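Setting Up a Drinking Water Point for a Meeting or Training Day

Pornton Conference Services
Last revised July 23, 2022

Staff who book a room at Pornton are responsible for the drinking water offered to their guests. The steps below apply to all rooms on the ground and upper floors. The Goh Hall has its own catering arrangements and is not covered by this page.

Before the day

Confirm the number of guests with the organizer and order one bottle per person for each half day. Orders of more than 10 cases must be approved by Teguh Liem in the supply office. Sealed bottles should be stored indoors, off the floor, and away from cleaning products and direct sunlight. Check the date printed on each case and place the oldest stock at the front of the shelf.

Preparing the table

Choose a table near the entrance but clear of the door swing. Leave a passage at least 900 millimeters wide on the side where guests will stand. Wipe the surface with a damp cloth and let it dry. Set the bottles upright on a tray with their labels facing outward, and leave enough space between them for a hand.
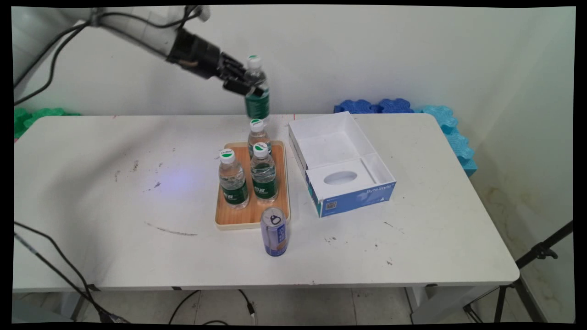 Bottled water on a wood-grain tray, white table.

Guests who prefer tap water may be directed to the filling station beside the Pato Room. Paper cups are kept in the cabinet beneath it.

During the event

Check the tray at each break and replace bottles as needed. Any bottle with a broken seal must be removed. Wipe up spills at once and report wet carpet to the front desk on extension 688.

Closing down

Return unopened bottles to storage. Empty the remaining ones into a sink, replace the caps, and put them in the recycling bin. The table must be cleared by 7 p.m.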